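# Rarell Soft Ties, pink, bag of 76

I started selling these because I was using them all over my own house and kept running out. They're thin pink bands for cinching up soft stuff: scarves, scraps of fabric, foam netting, the cloths that never stay folded. You gather, you wrap, you're done!

I tie everything up on the bed (best big flat surface I own) and then drop the bundles into a drawer. Fabric is the easy part. Foam mesh wants to spring open again, so I give it one more wrap and pull a little harder — it'll squash down in the middle and that's fine.

**What you get**

- 76 ties in a paper bag, all the same pink
- A spare bag to keep the strays in
- My folding card, drawn by my neighbor Hannelore Lehner

**Good to know**

They come in one length. For a bath towel you'll need to knot two together, and for anything thicker I'd go with the Paltura straps instead. Please don't put them in the dryer. I did it in July and spent an evening picking bits out of the lint trap.

I've sent out around 2,000 bags so far, mostly to quilters and people moving house. The lady at the Nolville craft store keeps a bowl of loose ones by the register.

**Two ways to tie**

Off-center leaves a small puff on one side and lets the rest fan out, like my pale cloth with the pink tie. Near the middle gives you two wings, and the bright blue bundle is a good one to copy for that shape. The lavender foam mesh has pink bands on it too, and I like how those look together.

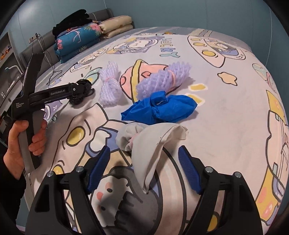 ## Shipping and returns

Orders in before noon go out the same afternoon. If you don't like them, send back whatever you haven't used within five weeks and I'll refund the bag — just tuck your order slip inside.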